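3.2 Small items on shared desks

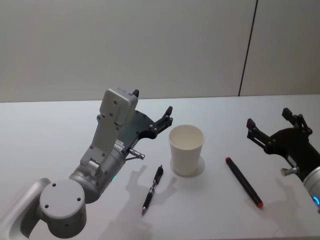
The second group of items covers things that people leave on a shared work surface without deciding to leave them. In the Brivetby offices we recorded disposable cups, pens and markers most often, and these three classes are treated together in what follows. Jelínek (2005) placed cups with food waste and pens with stationery, a division that suits a stockroom but says little about how a desk is cleared at the end of the day.

Each item was assigned to one of 3 outcomes: returned to a holder, thrown away, or moved aside and left. Paper cups were nearly always thrown away. Pens and markers were more often moved aside, in particular where the desk had no drawer. The Closlow site, where 11 desks were fitted with a shallow tray in August, showed the opposite pattern.

Figure 2. Paper cup, pen and marker on a white tabletop.

Markers were coded separately from pens — the two are stored in different places at both sites — and a capped marker was not distinguished from an uncapped one. Items found inside a cup were coded with the cup.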